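Every gripper that comes through our lab at Srisuk arrives with a video of it lifting an egg. I have stopped being impressed by eggs. An egg holds still and keeps its shape, and you know where its edges are.

Give me a bag of potato chips. Anong Boonyarit and I put three grippers through the same snack run in September, and we argued over the foil far more than over payload or cycle time. Foil creases, slides and throws glare straight into the camera. The Brukdale sales sheet covers none of this, though it finds room for 1,000 words on torque.

My vote goes to the plain hand-held tool with the simple linkage – the cheapest of the lot, which did not help my standing with purchasing. Buy the one you can test on your own lunch.
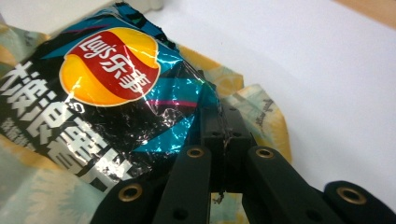 The hand-held gripper against a bag of Lay's.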